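Print this article | E-mail this article

Chopstick

Chopsticks are a pair of sticks of equal length, held in one hand and used to pick up food. They have been in use for well over 1,000 years, during which time the basic design has gained very little and the instructions have gained a great deal.

Most pairs are made of wood, bamboo, metal or plastic. Wood grips well and wears out. Metal lasts almost forever and lets go of noodles at the worst moment. Lengths differ by region, with longer sticks favored where dishes are shared across a wide table and shorter ones where each diner has a bowl and, in theory, minds it.

The lower stick rests in the crook of the thumb and stays still. The upper one moves. Beginners tend to move both, or neither.

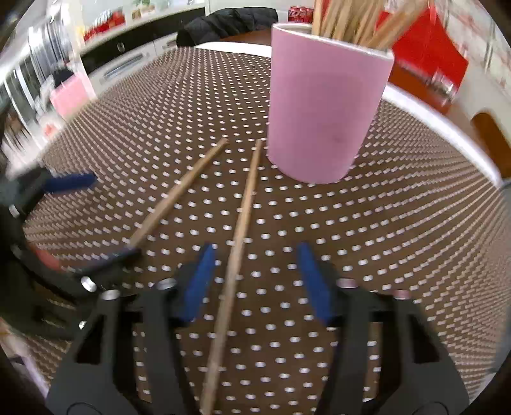

Wooden chopsticks and a pink cup on a brown mat.

Etiquette is stricter than the equipment would suggest. Sticks should not be stood upright in rice, a gesture tied to funerals in several countries, nor used to point at relatives. Passing food from one pair to another is also frowned on in Japan, again with funerals to blame.

The town of Grenach holds a chopstick contest each December, in which entrants move 33 dried peas between two bowls. The prize is a set of spoons.

See also: Fork; Spoon; Table manners

Last updated 27/08/2024

Print | E-mail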